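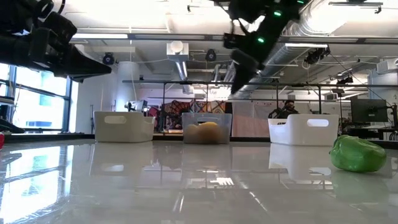 Cellule Rellow — poste deux bras, tri d'objets en bacs
LISEZMOI, version de travail

Doc pour ceux qui prennent le poste. Pas un mode d'emploi du bras, pour ça voir le PDF Ileo dans docs/. À compléter au fur et à mesure, merci de ne pas en faire une copie perso.

Contact : Teresa Flanagan
Dernière relecture : mercredi 26 novembre 2025

Le poste

Deux bras noirs, une pince pointue chacun. Table claire brillante, trois bacs plastique en rang au fond.
Bac gauche : opaque, blanc cassé. Bac milieu : translucide, c'est celui qui sert de réserve. Bac droit : blanc vif, évasé vers le haut.
Les bacs ne sont pas interchangeables, les poses de dépose sont enregistrées par bac. Si vous en cassez un, prévenir avant de racheter.
Objets : fruits et légumes, liste dans objets.csv. Le poivron vert reste le plus pénible — ça brille, la pince glisse sur les lobes si on serre trop vite.

Mise en route

1. Courant général, puis contrôleur gauche, puis droit. Dans cet ordre.
2. Attendre les voyants verts avant de lancer quoi que ce soit.
3. lancer_cellule.sh --poste rellow
4. Retour origine, bras gauche d'abord. Le câble en boucle sur le bras gauche doit rester libre, vérifier à la main qu'il n'accroche pas.
5. Test pinces à vide, 14 cycles. Si une seule erreur, on recommence tout le test.
6. Caler les bacs avec le gabarit Lomatness (tiroir du bas).

Reflets

Gros sujet. Grandes fenêtres côté gauche, la table renvoie tout : les fenêtres, les bacs, les tubes du plafond. Le détecteur a longtemps pris le reflet d'un bac pour un deuxième bac.
Ce qu'on fait :
— exposition fixe, jamais en auto
— masque de table activé (masque_table: true dans la config)
— seuil de confiance à 70, pas en dessous
— recalibrer si la lumiere change beaucoup dans la journée
Table mate demandée, devis en attente chez Sang. Relancé en février, toujours rien.

Entretien

Chaque matin : chiffon microfibre sur la table, pas d'alcool (ça laisse des traînées et c'est pire). Essuyer les pointes des pinces.
Chaque semaine : serrage des vis de pince, contrôle visuel des câbles, sauvegarde de la config sur le serveur.
Toutes les 400 heures : graissage des poignets, échange des embouts de pince. Noter le compteur dans entretien.txt, sinon personne ne sait où on en est.
Vider les bacs le vendredi. Les légumes oubliés le week-end, non merci.

Pannes connues

E31 sur le bras droit : perte codeur au poignet. Neuf fois sur dix c'est le connecteur. Couper, débrancher, rebrancher, refaire l'origine. Si ça revient dans l'heure, changer le câble fin qui longe le bras (rechange dans l'armoire, étiquette jaune).
Pince qui ne ferme pas jusqu'au bout : embout tordu ou miettes dans la glissière. Démonter, souffler, remonter.
Les deux bras s'arrêtent ensemble : zone commune violée au dessus du bac du milieu. Dégager en mode manuel, vitesse lente, un bras à la fois. Ne pas acquitter avant d'avoir degagé.
Dérive de la dépose, bac droit : le bac a bougé. Gabarit.

À faire

— butées fixes pour les trois bacs
— guide câble correct à gauche, le collier c'est du provisoire
— script de test pinces : journal illisible, à reprendre
— traduire la section pannes en anglais pour l'équipe du soir

Questions ou erreur dans ce fichier : écrire à Teresa, ou corriger directement et mettre une ligne dans journal.txt.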